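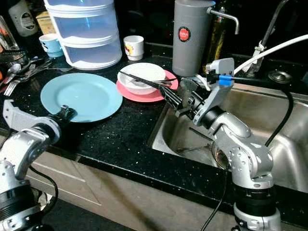
The bench at the Walstead kitchen, with the blue and pink plates, the little white bowl and the long chopsticks.

Kitchen hand wanted, Saturdays and some weeknights

Hi! I run Grimus, a small supper club out of a shared kitchen in Walstead, and I need another pair of hands for the washing up, drying, putting away and a bit of plating. I've been doing most of it myself since April and my own kids have started asking who I am.

We sit 30 people a night at most, so it's busy but never mad. Nothing in the cupboards matches (I buy most of our crockery at op shops and I'm a sucker for a coloured plate), and that's part of the fun, but it does mean you need to care where things go. Bowls get stacked on plates of the same course, cups live at the back of the bench, and the small bits and pieces go into drawers. I'll show you all this on your first night, and I promise I won't quiz you!

The bench is dark speckled granite with the sink set right into it. It's gorgeous, and it hides crumbs like you wouldn't believe, so please be someone who wipes down twice. I use Brillum on the sink and plain soapy water on the stone. Bring your own gloves if you're fussy about the fit.

You don't need experience. If you've washed up after a big family Christmas you'll be fine. You do need to be 18 or over, okay with standing for a whole shift, and able to get yourself home, as the last bus leaves before we finish. Being handy with chopsticks is a bonus, because I plate the cold dishes with them and would love some help.

Shifts start at 4 pm and run until 8 on prep nights, later on Saturdays. Casual award rates, paid weekly, and you get dinner.

To apply, drop a note in at 111 Sveinbjörnsson Street or fill in the form on the Grimus page. A few lines about yourself is plenty, no need for a fancy résumé. Please get it to me by 11th November, and tell me which nights suit you.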